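August 18, 2024

Door seal work, upright refrigerator, Morkgate bench. Carrying on from the May entries.

Replacement gasket from Zarnness arrived folded in a flat bag, so it had a crease at each corner and one more halfway down the long side. Laid it out in warm water for a while, then left it flat on the bench overnight with a board over it. Corner creases came out. The one on the long side is still there if you run a thumb along it, but it no longer lifts off a straight edge.

Old gasket removed. The lip had gone hard along the hinge side and was split at the bottom corner, on the inner fold where it doesn't show with the door shut. Channel behind it was full of the usual black muck. Cleaned with washing soda and a nylon brush, rinsed, dried with a cloth. No rust under it. Two of the retainer clips were cracked and I took replacements from the Sima scrap door, same profile but slightly stiffer.

Fitted the new one corners first, then worked in towards the middle of each side. The notes from Visbridge say to start at the top and go round in one direction. I tried that in May and ended up with slack at the last corner, so I have stopped doing it.

Paper strip test, door shut, pulling by hand:
Top - firm all the way across.
Handle side - firm.
Bottom - firm, a bit less so at the hinge corner.
Hinge side - loose over a short stretch in the upper third, otherwise firm.

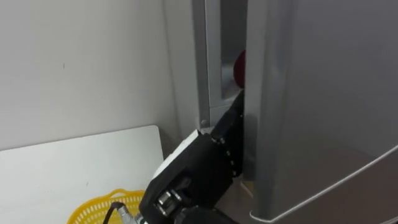

Loose stretch on the hinge side is the crease. Warmed it with the hair dryer on low, pulled the lip out by hand and packed it with a twist of paper, door shut on it for an hour. Repeated the strip test and it now grips, though with less drag than the rest. Will look again after a few days, as the last one that needed this relaxed back once the paper came out.

Checked the hinges while I was there. Top hinge had a little play. Nipped up both screws and the door sits level with the cabinet top. Bottom hinge pin greased. The door closes by itself from a hand's width open and stays put from wider than that, so I have left the front feet where they were.

Run-on test. Logger on the supply, thermostat at the middle mark, door kept shut. Compressor running time over the test was 146 minutes with the old gasket and 32 minutes shorter with the new one. Room was slightly cooler for the second run, so part of that is the room. I did not correct for it. Meter rating is 2000 W, far more than this needs, and its low range is poor - I would not trust the power figures from it, only the on and off times.

Still to do:
Repeat the run with the room held steady.
Strip test on the hinge side again once it has settled.
Ask Zarnness whether they can send gaskets on a card. Postage will be higher, but straightening this one took longer than fitting it.
Order more clips. The Sima door has four good ones left and the rest have gone yellow and brittle.

Old gasket kept, labelled and hung on the back rail. The bottom corner is worth cutting through for a section drawing if anyone wants one.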